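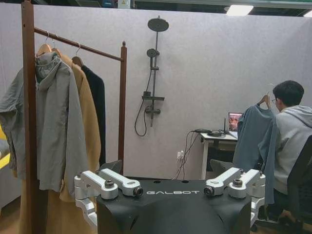

Freestanding wooden coat rack, anyone had one longer than a year?

linden_208
Looking for opinions before I buy a second one. We have a dark brown wooden rack in the room with the lavender gray partition wall, two posts and a single rod between them, light wooden hangers. It holds a hooded jacket, a camel long coat and a dark one, and in winter it gets more than that. I like it but the rod is on the short side and the long coats hang into each other. Options are the Camura, the Maston, or putting a rail on the wall and being done with it.

pkessler
Wall rail. Freestanding racks all lean eventually.

linden_208
Can't drill that partition. The shower fixture is already on it and I don't want more weight there.

pkessler
Then find another wall.

tanner_b
I have the Maston. Two years, no lean. You have to retighten the bolts at the feet, I do it in April and again when the heavy coats come out. Rod is 42 inches on mine. Finish is a little darker than on their site. The box came with one bolt missing and they mailed it in 8 days.

oakandwool
Before spending money I'd look at the hangers. Long wool coats on thin hangers get points in the shoulders and they slide toward the middle. Wide wooden ones keep them apart.

linden_208
The ones on the rack are wooden. The wire ones get used for shirts and that kind of thing.

oakandwool
I'd get rid of the wire ones altogether. They bend and they leave a crease across anything you fold over them.

marta koval
I disagree on wire. I've used them for shirts for years and have no marks on anything. They take up less rod, and if the rod is short that matters more than the hanger looking nice. For a hooded sweatshirt, sure, use a wide one. Hoods pull the neck back on a thin hanger.

oakandwool
You must iron more than I do.

marta koval
I don't iron at all. I hang things as soon as the dryer stops.

linden_208
Same, more or less. The way it goes at our place is the clean stuff gets put on hangers sitting down, by the small white table, and then it all goes over to the rack in one trip.

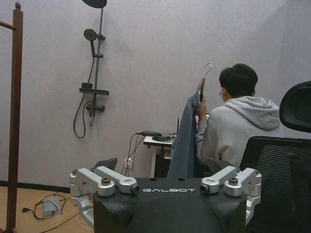 Sitting is slower for long things, though. Anything with length ends up in your lap or on the floor. Shirts are fine.

tanner_b
Put a hook at standing height near the table. Hang the empty hanger on it, dress it, move it over. Both hands free.

dee_worku_fan
Over-the-door hook, under 8 dollars, no drilling. I have the Worku one. It scratches the paint unless you put felt behind it.

pkessler
While you're at it, cables and clothes in the same spot is asking for a snag. I pulled a router off a desk with a coat sleeve once. Run them down the back leg of the table with velcro ties.

linden_208
The cables are on my list. There's a shelf under that table too and it has stacks of stuff I should go through first.

marta koval
Back to the rack. If you get a second one, don't put them end to end. I had two Potel racks in a row and you couldn't get at anything in the middle. I moved one beside the front door for coats in daily use and left the other for off season.

tanner_b
Depends on the room. Mine are end to end and it's fine with 30 inches in front.

marta koval
Mine had less than that. Could be the difference.

oakandwool
Is the Camura any good? It's the only one of these I haven't seen in a store.

dee_worku_fan
My sister had it. The rod is a hollow tube and it sagged under three winter coats. She sent it back.

linden_208
OK, Camura is out. I'll measure by the front door tonight and see if the Maston fits with the door open. tanner_b, do you know how deep the feet are?

tanner_b
Not offhand. I'll check when I get home, after 8.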